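Budgeting for a second small arm, what am I forgetting?
Posted Thursday by Adi Osman

Trying to get numbers together before October. We have one small black arm on a wood table with clear acrylic walls round it, plastic plate, toy veg, pick and place practice. Want a second station just like it. Quote from Bestell is 441 for the arm with gripper, the Saarela one is 522 but comes with a power supply and a spare set of fingers. Acrylic I'd cut myself.

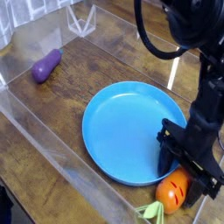 So my total keeps creeping up. Cable, clamps, screws, shipping to Galtside. Do I budget for spare motors now or wait till one dies? And is a parallel gripper fine for roundish stuff like an eggplant or should I be saving for something softer. Also does anybody buy the walls ready made, cutting the last lot took me most of a weekend and I cracked a panel.

Not in a rush but the form needs one number on it, and they wont let me go back for more until next year.

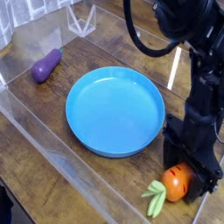
Distix
Get the 522. Power supply on its own will eat most of that difference and you'll want the fingers sooner than you think. Mine wore smooth at the tips in 7 weeks, I glued rubber on and it got me through. Spare motors: buy one, for whichever joint carries the most weight. Usually the shoulder. Leave the rest.

Parallel is ok for toy food. Go in across the narrow part. Wider fingers are cheap if you can print them, so dont put a soft gripper on the form unless you've got money left over.

Walls, pay a shop to cut them. Give them a drawing with the bracket holes on it. I had 3 quotes and they were miles apart so ask around.

Guest
we went with the cheaper one and its fine

Adi Osman
Thanks both. Going with Saarela plus one shoulder motor. Distix, did you pay extra for the bracket holes or was that in the cutting price? Need to know before I send the drawing off.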